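Gripper bake-off at Wogan: Voltik ahead after first 124 picks

Posted Mar 30, 2019

Quick one from the Wogan lab, where the long-promised gripper comparison is finally underway. Two hands on the bench list, both two-finger, both black, both bolted to the same arm model in the simulator before anyone lets them near the real thing. One is the Voltik parallel unit. The other is the Pastau, older, wider stroke, cheaper to fix.

Anas Qudah is running the trials and has kept the rules simple. Same arm, same wrist camera, same controller settings. Only the hand changes. Household stuff for the object set - 33 items, mostly chemist and kitchen shelf. Tubes, tubs, a few bottles. Nothing exotic.

Scores so far. The Voltik has dropped 14 items out of 124 picks. The Pastau is still partway through its run so no fair number yet, but Qudah reckons it will finish behind on anything narrow and in front on anything wide. "The wide ones are easy points for it," he said. "Narrow stuff, it closes a bit late and the thing tips."

Squeeze tubes are the headache for both. They taper, they're flat at one end and fat at the other, and in the sim they're modelled as rigid, so a grip that looks good on screen might just squash the real tube. Qudah has flagged that in the log and says tube results should be read with some caution untill the bench runs are in. Fair enough.

The wrist view is also getting a going over. The team wanted to know how much of a label you can still read once the fingers are closed, becuase the sorting step afterwards relies on it. Answer - depends which way up the thing is held. Long brand names printed down the body are the worst, the hand covers the start of the word and the matching software, Amine, has to guess the rest. Text up near the end seal comes through fine.

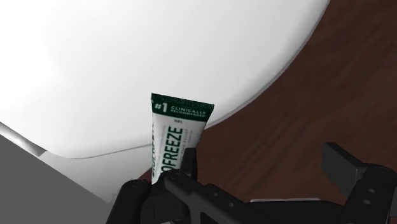
Simulated grasp on a Biofreeze tube, seal end up. The first letters of the name are out of view.

Amine's guesses are being scored separately and won't count for or against either hand. Lighting stays fixed for now. Someone asked about adding glare and a darker tabletop colour, Qudah said maybe later.

Next up, the rest of the Pastau picks, then a rerun of the tubes with slower closing speed on both. Controller swap after that if there's time. Bench trials on real hardware are pencilled in for October, arm booking permitting.

Full pick logs go up on the lab page when both runs are done. Corrections to the object list can be sent to Qudah before then - a couple of the tub weights look wrong already.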